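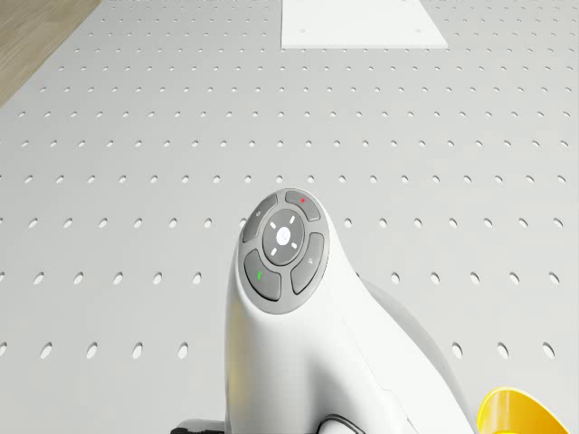 Subject: Re: [divau-footy] Bus or cars for the Ene trip?

> Hi all, has anyone worked out if we're hiring the bus for the Ene game or
> just driving? Last time we had 3 cars leave from 3 different spots and the
> under-16s kicked off with nobody on the bench. Also, are we still wearing
> the old away jumpers? Mine has shrunk or I haven't, one or the other.

Hi everyone,

I rang the bus people at lunch, so I can answer the first bit. They've got a 26-seater free and they want $1,000 for the day, driver included, which made me gulp a bit. If we fill it that's under forty bucks a head, and I reckon we'd fill it (the under-16s alone take up most of the back half once you count the bags!). They need a yes or no by the end of the month, so please reply to the list and not just to me, because I lose things.

If it's a yes we'd leave from the Divau clubrooms at 6 in the morning. I know, I know. But the first bounce is at half past ten and the road past the quarry is still down to one lane, and I'd much rather have everyone standing around eating egg and bacon rolls at the ground than getting changed in a servo car park again.

Jumpers: the new ones from Anovix have turned up, only they've done the numbers in navy on the dark green and you can't read them from the boundary. They're redoing the lot at no charge but it won't be before this trip, so yes, old away jumpers, shrunken or otherwise. I've got a couple of spare larges in the boot if you're desperate.

Oh, and the draw has changed after that. We were meant to have Nesto at home and it's now at their place, with our home game against them pushed back to August. I'm pretty happy with that, to be fair, as our centre square is still a bog and their ground drains beautifully. We only went down by 3 points there last year and we kicked like drongos in the last quarter, so I'm feeling good about it.

Training's at the usual time this week. Bring a second pair of socks.

Cheers,
your team manager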